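Ball stock: metallic finishes and storage pressure

Issued 22 Apr 2021

Members drawing footballs from the Flatden store will find the metallic-finish balls moved to the lower racks with immediate effect. The change follows the stock check, in which 3 balls from the Odance delivery were set aside for worn print and 2 for slow valves. All other balls remain available under the usual booking arrangement, reference 628.

A metallic finish needs more care than plain white. The coloured layer is thin, and grit carried in a net bag will mark it well before the panel underneath shows any wear. Seams are the first place to look. Dirt collects in the recess between panels and hides early lifting, so each seam should be wiped along its length with a damp cloth and left to dry at room temperature. Solvent cleaners must not be used on printed areas. 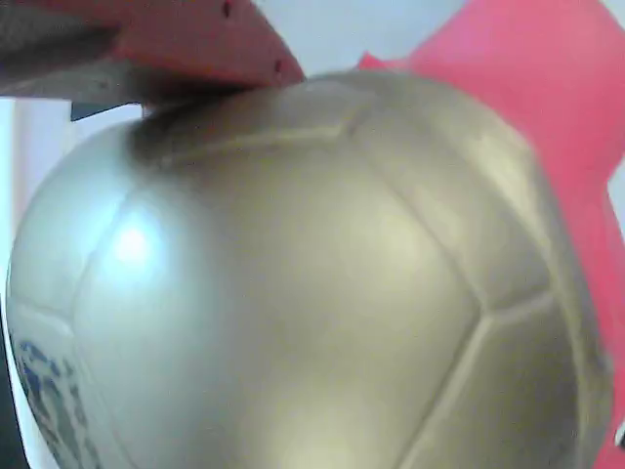 Champagne-finish ball, upper panels and seams, with dark blue and grey print low on the left.

Pressure should be read with the gauge kept at the issue desk. Pressing the crown by hand gives a rough idea only and is not accepted on the return sheet. Balls going back on the rack for more than 4 weeks are to be let down slightly and brought up again before issue. Moisten the needle first — a dry needle is the usual cause of valve damage.

Balls with lifted seams go in the Jafri crate by the door, with a tag giving the fault and the panel affected. Scuffed print alone does not take a ball out of use for training, though it does for matches at Drosinero. The next full check is in September. Return sheets for the current period should reach the store before then, including those for balls that were drawn and not used.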